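Puteck Regional Hosting Dataset

We use cookies to remember your settings. Accept | Manage

This repository holds records of public announcements of data centres and cloud regions, collected by Siv Eklund and Henryk Jakubowski at Dasiva. It is meant for people who study where hosting companies put their money and what local governments offer them in return.

Version 1.2, released 17 March 2026.

Contents

The main file, sites.csv, has 173 rows. Each row is one announced site, with the country, the operator, the planned power in megawatts and the number of permanent jobs which was promised. The second file, incentives.csv, lists tax relief and land grants where we could find a written source. For 20 sites the operator is a holding company and we did not try to guess the owner behind it.
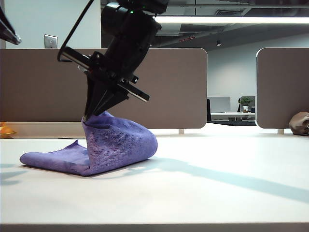

Job numbers must be read with caution. Press releases often mix construction work with permanent positions, and we kept only the permanent ones. If the release gave a range, we took the lower value. Currency is converted to Canadian dollars at the rate of the announcement day.

Known problems

- Sites smaller than 90 racks are missing for most countries.
- Cancelled projects stay in the file with status "withdrawn", but the date of cancellation is often empty.
- The Stetix and Lindqvist campuses share one substation, so their power is counted two times in the totals.
- Arabic and Turkish place names are not yet spelled in one consistent way.

Licence and corrections

The data is free for any use, also commercial, if you name the source. Please open an issue with a link to the document when you find an error. We check the issues each November and before every release. The field "notes" is limited to 300 characters, so longer explanations should go in the issue itself.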